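How to Check and Change the Cartridge on a Portable Gas Stove

3 min read

A portable butane stove burns gas from a disposable cartridge held in a side compartment. Most ignition problems come from a badly seated cartridge or a worn seal. The procedure below applies to single-burner tabletop models with a lever lock.

Before you start

Set the control knob to OFF and let the burner cool. Work near an open window, away from candles, heaters and lit burners. Place the stove on a level, stable surface.

Removing the old cartridge

1. Raise the locking lever to its release position. The cartridge slides back from the valve.
2. Open the compartment lid.
3. Lift the cartridge straight out. Do not twist it.
4. Shake it gently. If liquid moves inside, the cartridge still holds fuel and can be capped and stored.

Inspect the rubber seal at the valve inlet. It should be smooth and flexible. A seal with cracks or flat spots must be replaced before the stove is used again. Do not apply oil or grease.
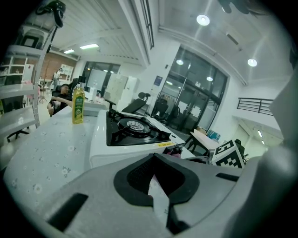 Fitting the new cartridge

1. Remove the plastic cap and check that the nozzle is clean and straight.
2. Find the notch in the metal collar. On most models it faces up and lines up with a tab in the compartment.
3. Lay the cartridge in place and close the lid.
4. Confirm that the knob is still at OFF, then push the lever down until it locks.

If the lever resists, release it and realign the notch. Forcing it can bend the collar and cause a leak.

Leak check

Listen for hissing. Brush soapy water around the collar joint and watch for bubbles. If there are any, release the lever, take the cartridge outdoors and do not light the stove.

Lighting

Turn the knob to the ignition point until it clicks. If the burner does not light after 2 tries, return to OFF and wait for the gas to clear. Never use a pan that extends over the cartridge compartment.

Remove the cartridge after each use and replace its cap.

Text: Merja Partanen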